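**From the Draltport newsletter, July issue**

The kettle at Vudard sits on a shelf between a tin of beeswax and a Furby with one ear missing, and the first thing I was asked, before I had my coat off, was whether I wanted to stroke a plank. I did want to. It was elm, wide as a door, and had spent most of its life under somebody's lino.

"Feel that edge," said the woman who has run the table workshop for the past nine years. "That's a hand plane. You can find the ripples with your fingertips even when you can't see them."

I'd gone along expecting half an hour on how to look after a kitchen table and came away three hours later with sawdust in my notebook. She is one of those people who can't talk about a thing without getting up to fetch it, so a good part of our conversation happened with her head inside a cupboard.

She didn't train for any of this. Her first table was her gran's, a pine one with a leg that had been propped on a folded beer mat for as long as she could remember. "I thought, I'll fix the leg. Then I turned it over, and underneath there were sums. Pencil sums, all over it! Somebody had been working out the price of coal. I never got that leg straight, by the way. It still wobbles."

Undersides are her great love. She has a drawer of photographs of them: chalk marks, bits of newspaper, a child's drawing of a horse, and a date, 1792, cut neatly into the rail of an oak side table. Does she believe it?

"Not for a minute. The screws are wrong and so is the timber. I think a bored apprentice did it, a hundred years later. But I'd never sand it off. It's part of the table now, fib and all."

The oldest thing in the shop on the day I visited was a farmhouse table from Mac Giolla, the dairy up the valley, which had been used for butter, then for bicycle repairs, then for nothing. It weighs 250 kilos. It came in through the window. She'd had it on trestles since February and was only now getting down to clean wood.

"People want it quick, and I do understand, they're eating off their laps. But wood moves. You bring a big top in from a cold barn and it needs weeks just to settle down. I lay a straight edge across it every morning and write down what I find. Some mornings I don't like what I find and I go and do something else."

I asked what she'd tell anybody with a tired table at home. Out came the beeswax.

"Wash it first! A wrung-out cloth, a drop of soap, go with the grain, dry it straight away. Half the tables people bring me are just dirty. After that, wax, thin as you can bear, and leave it overnight before you buff it. White rings from cups, try a bit of warmth and patience. Black rings are iron or damp that's got right in, and I'd live with those."

And varnish? She made a face — a long one — and then relented. "If you've got toddlers, fine. Varnish it. I'm not going to come round and check."

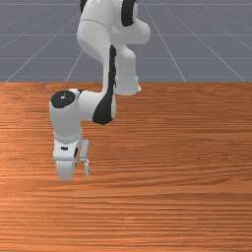
*A white arm bent down over a large wooden tabletop, in a computer rendering.*

We talked a bit about size. She likes a big top and wishes more homes had room for one. The longest she has ever worked on was 355 centimetres, a refectory table whose owners eat at one end of it and have a jigsaw permanently laid out at the other. "That's exactly right," she said. "A table ought to have something going on that you don't need to clear away for supper."

The Sunday mending mornings carry on through the summer, from ten o'clock. You can bring a stool, a tray, a drawer that sticks, or anything else one person can carry up the steps. Tea is included and so, I suspect, is the plank. She's also after old pine floorboards if anyone is taking some up, nails and all. The nails she keeps in jam jars, sorted by length, and I was shown every jar.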